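Tultora Travel Communion Set, No. 664

The Tultora set is made for clergy and lay ministers who take communion to the sick, to nursing homes and to people who can't get to church. It holds a chalice, a paten, a lidded box for hosts, 2 glass cruets, a small standing cross and a folded linen cloth. Everything fits in a zippered case with a shoulder strap.

The chalice and paten are silver plated with a gilt lining. The cruets have screw caps and hold enough wine and water for some 7 people. A spare set of cap seals comes in the lid pocket.
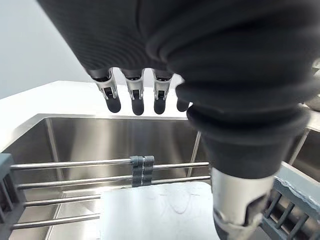

Silver plate needs a little care between visits. Rinse the chalice and paten after the ablutions, dry them with the linen and put them back in their sleeves. Parishes differ on where the first rinse should go, so ask your sacristan before you pour anything away. For ordinary washing after that, a stainless steel sink is fine, with warm water and mild dish soap. Don't use dip cleaners on the gilt lining.

Wash the cruets by hand and leave the caps off overnight.

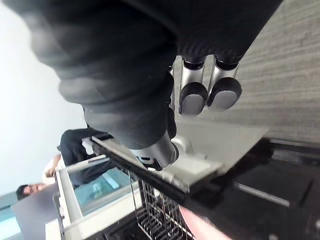
Dark appliance door, kitchen area.

Engraving is available on the foot of the chalice, up to 118 characters including spaces. Many parishes order a set for an ordination in June, so please send engraving text early. Ewurabena Sulemana handles engraving orders and can send a proof.

Replacement cruets, linens and cases are sold separately. The older Cestine cruets do not fit this case.

Sandhu Church Supply, Gukville | Orders: Dwayne Lindqvist | Page updated 7th April | All rights reserved | Back to top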